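The creek crossing at Berkex, and why I keep going back

I had been promising myself the Berkex loop since last winter, and this December I finally did it! If you have never driven out that way, picture a two-lane road that turns to gravel just past the grain silos and then more or less forgets it was ever a road. I love it. My truck loves it a little less.

I left Isia before sunup with a thermos, two egg sandwiches and the dog, who had decided she was coming the minute she saw me looking for my hat. The first 18 miles are easy going, all wheat stubble and fence posts, and there was a low fog sitting in the paddocks so that the cows looked like they were standing in milk. I pulled over three times before I even got to the gravel. At this rate, I told the dog, we will be home for breakfast tomorrow.

The reason I wanted to go now is the water. Gurnaditz Creek only runs for part of the year, and when it does, the low crossing gets a skin of water over the concrete and every bird in the county seems to show up. I counted 26 ibis on the downstream side (yes, I count ibis, it's my blog) and then a pair of brolgas came in with that huge creaky call they have and I gave up counting anything. They danced! Only for a minute, a bit of bowing and one good leap, but I have waited years to see it that close.

There's a marker on the east bank showing the flood heights. The one from 2000 is well above my head, and I'm not short. Standing under it with the creek trickling past my boots gave me a funny feeling in the stomach. An old stock yard sits up on the rise behind it, ironbark rails gone silver and still as solid as anything, with a loading ramp that leads up to nothing at all. I ate the first sandwich there. The dog ate most of the second.
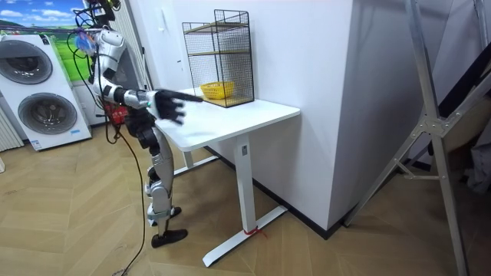
Posted by Rugemalira
Writer, driver and chief sandwich maker

After the crossing the track climbs, and you want low gear and a bit of patience. Keep left at the leaning windmill. I went right the first time I came, years ago, and spent a whole afternoon opening and closing gates, which is a fine way to meet cattle but a slow way to get anywhere. From the top you can see clear back to Isia on a good day, and by then the fog had burned off and it was a very good day.

The road home is sealed from the ridge down, 40 miles of it, with one fuel stop that closes at noon. I rolled in at ten to twelve and got the last meat pie in the warmer, and it was wonderful, pastry all over my lap and sauce on the steering wheel.

A few things if you're going: check the creek level the night before, take more water than you think you need, and leave every gate the way you found it. There's no phone signal from the silos to the ridge. I'm hoping to do the loop again before the creek drops, this time with the long lens and a third sandwich for the dog.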